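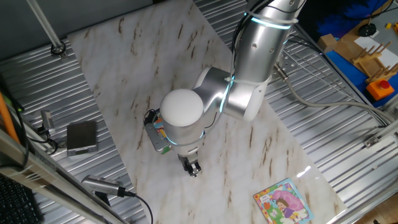 Fiorella Leone

August is picture book month at our house, and I have been waiting all summer to write this one! The little square books are back on the swap shelf at the Kinard Street branch, and I love them more than the big ones. They fit in a coat pocket, they fit in small hands, and they lie flat on almost any table you put them on.

My favorite kind has a cover that's loud from corner to corner: a cartoon kid in purple, a huge pink shape overhead (umbrella? flower? my two have argued both ways and I'm staying out of it), and green, yellow and red bits everywhere else. You can get a good 10 minutes of talk out of a cover like that before anyone turns a page. Ask what the weather is. Ask where the kid is going.

Yusri Liew is running the swap table again on Friday, right after story hour. Bring up to five books and take home the same number. Board books are welcome too, and a chewed corner or two is fine, but please check for missing pages first. Boyang Fan has clear tape at the desk if a spine needs help.

We're still short on books for ages 2 to 4, so if yours have moved on to chapters, have a look under the beds this week.

We use cookies to remember your newsletter preferences. Accept | Manage settings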